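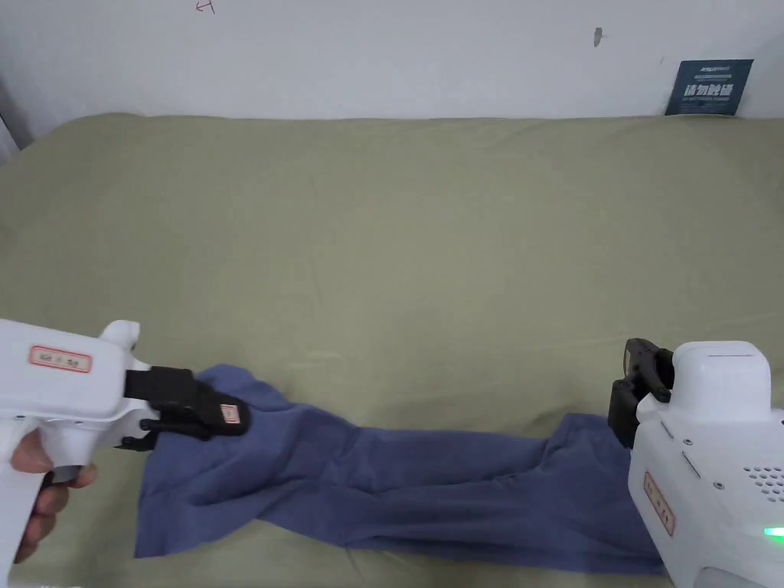 The Slack Cloth Problem

Most of the argument about training data for manipulation is conducted in units of volume: hours, episodes, gigabytes. My position is that for cloth, volume is the wrong thing to argue about. The question that decides whether a dataset is useful is how many distinct starting states it contains, and very few groups report that number.

A rigid object on a table has a position and an orientation. A garment has those plus every fold, twist and overlap in it. Two jaws can hold the two ends of the same piece of fabric and leave the middle taut, slack, or twisted over on itself. Each of those needs a different next move. A policy trained on one of them will produce a confident and useless motion on the other two.

The Stunside collection was set up with this in mind. The operators use a pair of hand-held grippers, and the work is done on beds. I have heard the objection that a bed is a poor work surface, and as a work surface it is. The sheet moves with the cloth, the mattress gives under the jaws, and the height is wrong for the back. It is also where a large share of household cloth gets handled, so the objection amounts to asking for cleaner data about a different task. 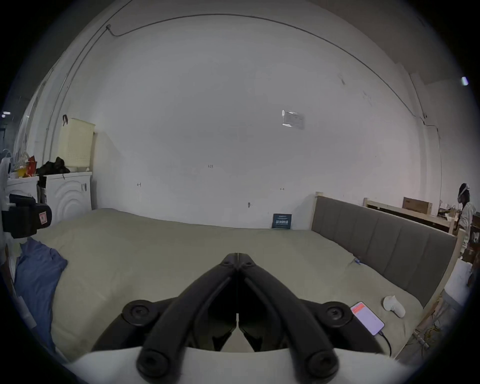 Gripper view across the bed, with the washing machines on the left.

The view from the tool matters here. Fixed cameras give a tidy record of the whole motion, but they lose the fabric at the moment the jaws close on it. A gripper camera sees the jaws at all times and the rest of the room as it comes. Appliances, cables and bags pass through the background. Some reviewers want these masked out. I would leave them in. A model that can only find a blue cloth against a bare background has learned something about backgrounds.

There is a cost, and I don't want to understate it. Rooms differ, and a model can attach itself to a feature of the room as easily as to the cloth. The remedy is to change rooms more often than is convenient. Under the Kubiak protocol a site is kept for 55 episodes and then retired, however well it is going. Operators dislike this — setup takes most of a morning — and I think the protocol is right anyway.

The state between attempts

My second complaint concerns resets. At the end of an episode the operator has to put the cloth back into some starting condition, and people are extremely regular about this. Asked to drop a cloth at random, an operator will settle on a favorite drop inside 10 tries. The heap lands in the same part of the bed, with the same edge on top. On paper the start is random. In the data it is a narrow band.

Cedton dealt with this by drawing the starting condition from a list of 22, each with a short written instruction: bunched near an edge, twisted lengthwise, half over the side, and so on. The list is dull to follow and it slows collection. It also makes the coverage something that can be checked, where a promise to vary things cannot be.
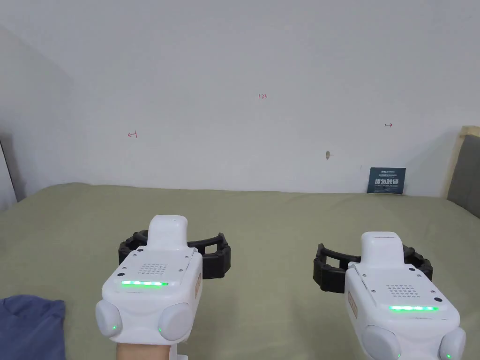
What should be reported

I would ask for 2 numbers on the first page of any cloth dataset: the count of distinct starting conditions, and the count of rooms. Total hours can go in the appendix.

I would also ask that failed grasps be kept. Fosetti removes them before release, on the grounds that they teach bad behavior. They can, if they are fed to the model as demonstrations without a label. With a label they are the only record of what the cloth does after a miss, and a deployed system will spend a good part of its time in exactly that state. Recovery has to be learned from something. At present most public sets offer nothing to learn it from, and the usual response is to collect more successes.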